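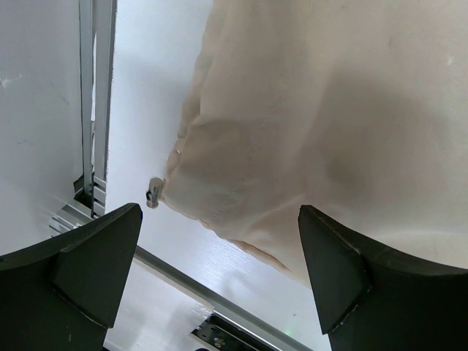 Cream cloth with a folded hem above a white surface.

The hem is the part of a household cloth that decides how it folds, and most folding advice ignores it. The usual instruction is to match corners. Corners are unreliable. A square of plain cotton that has been through the wash 70 times is no longer square, and matching its corners only moves the error to the middle, where it shows up as a diagonal ridge.

I fold to the hem. Lay the cloth flat, find the straightest hem, and set it parallel to the table edge. Bring the opposite hem over until the two lie on top of each other along their full length. If the corners disagree by a finger's width, let them. The second fold goes across the first, and the mismatch ends up inside the stack.

Struan Rankin, who ran the linen room at the Mollholm guesthouse when I worked there, held the opposite view. He wanted corners matched and the hems left to wander. His argument was speed. The inventory one January came to 3,408 pieces, and at that volume a few seconds per piece matter. I accept the arithmetic for a commercial linen room. A household with 13 napkins and two tablecloths has no such constraint.

Pale fabric makes the case stronger. Creases in cream or ivory cloth read mainly as shadow, so a soft rumple that would disappear in a print is plain from across a room. Ironing removes it. Folding badly afterward puts it back, usually in a worse place.

A rolled hem needs one further adjustment. It is thicker than the field of the cloth, and a stack with every hem on the same side will lean. Alternate the hem side with each piece. The shelf I use is a narrow Skando unit with no side panels, and stacks folded this way stay on it. Stacks folded by corners have to be held up with a box.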